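Spent most of February on the grasp planner at Bammont. Short thread on what changed.

The old planner treated each arm as its own problem. Fine with one arm. With two reaching toward the same plate, they'd both stop and wait for each other.

Now there's one shared schedule, built on Zirnar. Each arm reserves a volume of space before it moves, and the reservation expires if the motion doesn't start within 2 seconds.

Replanning runs every 100 ms. We tried faster - it only made the paths jittery.

Fruit is still the test set. Avocados are harder than apples for our segmentation, dark skin on a dark surface.

Wrist view first, then the workspace from above:
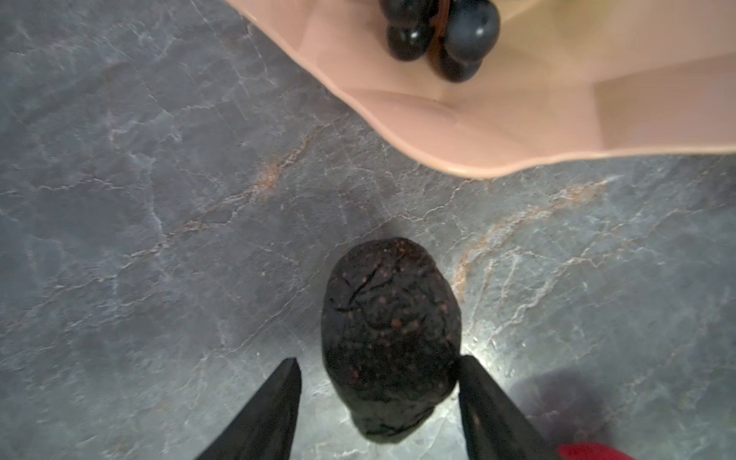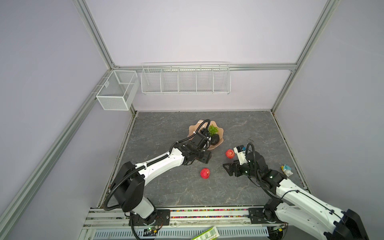
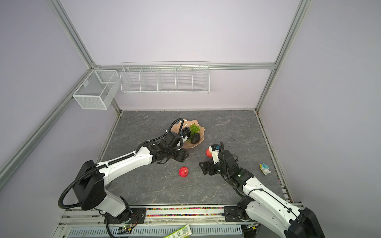
Still open: the reservation volumes are boxes, and they're too big near the wrist. Cables get padded by 4 cm on every side, so the arms give up space they could use.

Trying capsules next. If they hold up I'll merge to the Pelkonen branch and post the config - it's 5 parameters, most of them boring.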